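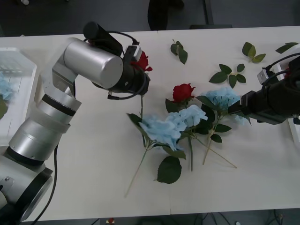
Notebook, flower bench. 08/01/2026

Stock check and rework of the artificial flowers, the blue and red set. Writing this up the same day so the next person at the long table knows what was done and what is still open.

Purpose: the Claltgate lobby pieces need refreshing before they go back out. The order asks for low arrangements, red roses with pale blue hydrangea, dark foliage, nothing taller than the sign on the desk. We did a version of this in May and the client was happy with the colors but said the flowers sank into the leaves after a few weeks. I want to fix that this time by sorting out the greenery first and building up from it.

Materials on hand
Roses, red, cupped bloom, thin green stem. From the Bañez carton.
Hydrangea heads, pale blue. Same carton.
Serrated leaves, dark green. Mixed, some from Bañez and some left over from May.
Large rounded leaves. Hornia sent these as a sample bag. No order number on the slip.
Green stem tape, one full roll and one nearly finished.
Wire, two gauges.

The carton slip says 100 stems. I did not check it against the contents and somebody should before we sign for it.

Laying out
Put everything down loose on the white table first, no foam, no vase. It is easier to judge the blue against plain white than against the green foam. The hydrangea reads paler there than under the lobby lights, so allow for that. If it looks a little washed out on the table it will be about right at the client's.

Rose above, hydrangea heads grouped below and to the sides, serrated leaves pushed in between. The large rounded leaf works as a base if it lies flat under the group. Stood upright it takes over and you lose the rose. One rounded leaf per arrangement is enough.

Tried the rose dead center with the hydrangea packed tight against it. Too much like a cake. Moving it up a little and letting some leaf show around the bloom was better. Going with that.

Hydrangea petals flatten on the side they were packed on. Opening them by hand works but takes patience: start from the outside of the head and roll each petal back over a finger. Do not pull from the center, the florets pop off their pegs and they don't all go back on. Lost two florets this way. They are in the small parts cup if anyone wants to try glue.

Tried low heat from the hair dryer on one flattened head, 20 seconds, held well back. Petals relaxed and kept the new shape after cooling. Same again on a serrated leaf did nothing useful and the edge started to curl under. So heat for hydrangea, no heat for leaves.

Stems
The rose stems are softer than the last batch. They bend nicely but they will not hold the bloom up alone once the arrangement is carried around, and I think this is the real cause of the sinking. Plan is to lay the heavier wire along the stem and tape over both, starting right under the bloom and going down in a long spiral. Overlap by half the width of the tape. On the trial stem I started too low and left a weak spot at the neck, so that one has to be redone.

Cut length for now is left as supplied. I don't want to trim until the bowls are here. The Rikomis bowls are shallower than the ones from May and the old measurements are no use.

Leaves
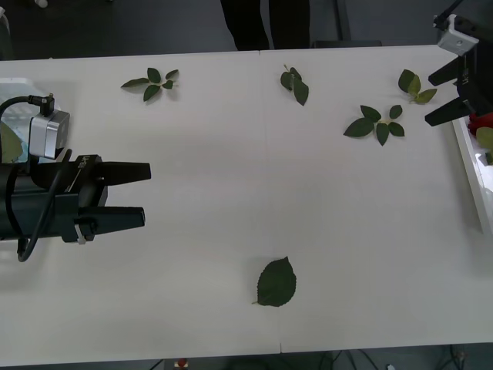
Leaves want to be worked in small groups, spread apart on the table with bare space between them, so they can be picked up one bunch at a time without dragging the next one along. The stems hook into each other otherwise and you spend the afternoon untangling. White trays stay at the sides of the table and the middle stays free for working.

Things to look for when going through the leaves:
Frayed edge, set aside for trimming with the small scissors.
Printed vein rubbed off, use at the back or low down.
Leaf loose on its stem, a drop of glue in the socket and leave overnight.
Shiny patch from old glue, wipe with a damp cloth first. If it stays shiny, discard.

The May leaves have gone a bit yellower than the new ones. Side by side you notice it, mixed into a full arrangement you don't. Still, keep each bowl to one batch if there is enough. I would sooner have one bowl slightly warmer in tone than every bowl patchy.

Dust is the other problem with the old stock. Dry brush first, then the damp cloth. Washing them in the sink in May left water in the stem sockets and the tape wouldn't stick for days. Don't repeat that.

Costs
The bag of replacement greenery from Hornia would be $58 if we order it with the next delivery. I would hold off until the leaf sorting is finished. The sample bag is decent quality, the rounded leaves in particular are thicker than ours and lie flatter. The green is a shade lighter than I would like next to the serrated ones. Ask if they have it darker.

Open points
Check the Bañez slip against the carton.
Redo the trial rose stem, tape from the neck down.
Bowl depth, measure when the Rikomis box arrives, then set stem length and write it on the inside cover.
Decide on foam or gravel. Gravel is heavier, which would help on a lobby desk where people lean on things. Foam is quicker. Leaning toward gravel with a foam plug in the middle.
Order stem tape. The nearly finished roll will not last through the roses.
Ask Claltgate if the old arrangements are coming back to us or being thrown out. The May roses could be reused if the petals haven't faded.

Tools go back in the second drawer, wire cutters included. They were on the window sill again and the blades have picked up glue. Cleaned them with spirit and put a drop of oil on the hinge.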